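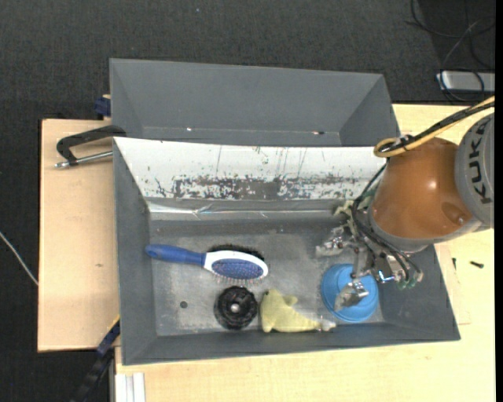

4 Setting up the Hornex parcel scale

4.1 Before you start

The scale must stand on a level, rigid surface. Carpet, rubber matting and trestle tables will all give readings that drift. Keep it at least 400 mm from heater outlets and fans.

Caution: Do not lift the scale by the platter. The load cell can be damaged even with the power off.

4.2 Levelling and power

1. Remove the two red transit screws from the underside and keep them. They are needed if the scale is ever shipped for service.
2. Turn the four feet until the bubble sits inside the ring, then tighten the lock nuts by hand.
3. Plug in the supplied adaptor. Do not share the outlet with a label printer.
4. Press ON and leave the platter clear. The display runs through its segments and settles at 0.00.
5. Allow 30 minutes for warm-up before calibrating. For ordinary weighing you can start straight away.

Note: If the display shows E2 at step 4, a transit screw is still fitted.

4.3 Setting the tare for a tub or tray

Loose items are usually weighed in a tub. The scale stores one tare value for each memory key, M1 to M6.

1. Place the clean tub on the platter, centred, with no part of it touching the bench or the display post.
2. Wait for the STABLE mark.
3. Hold the memory key until it beeps twice.
4. Remove the tub. The display shows the stored value as a negative number.

Tubs of the same model can differ in weight. If you swap one, store the tare again - do not assume the old figure holds. The largest tare the scale will accept is 132 per cent of the factory tub weight printed on the rating plate.

4.4 Calibration check

Check calibration every April and after any move.

1. Clear the platter and press ZERO.
2. Place the 100 g check weight in the centre. Note the reading.
3. Repeat at each corner.
4. If any two readings differ by more than one division, go to 4.5.

4.5 Full calibration

Full calibration needs the Plomeo weight set and the four-digit code from the warranty card. Units supplied through Plillalen are sealed at the factory and must go back to the dealer for this step. Breaking the seal ends the trade approval.

Units with the Kashindye display module use a different menu. See Appendix B.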